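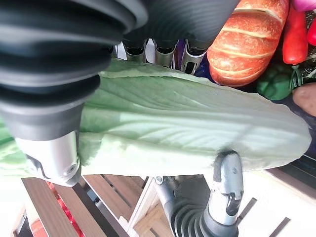

A commenter on my August post, the one signing as Pirkside, wanted to know why I don't just write the motion down as numbers and spare myself the puppeteering. Fair question. I have tried. I once typed in a very handsome set of coordinates for picking up a leaf, and Mak drove the leaf into the crate as if it owed him money.

So I steer him by remote. The target is 200 good demonstrations of one leaf, lifted and put down again, and I have 70. Leaves are rotten students' material. A potato is the same potato from every side, but a leaf gives way a little when you pinch it, and my thumb has to decide when to stop. Mak learns whatever my thumb decides, including the bit where I dither.

I had 259 takes before I threw out the ones where I sneezed, overshot or got bored and started showing off. The forum at Grargate says to keep some of the bad ones in. I kept a few of the dithers.

Next up is the chili pepper, which I expect to hate. If anyone has a trick for teaching a grip without squashing the subject, I'm listening.

Shares 9 | Comments 4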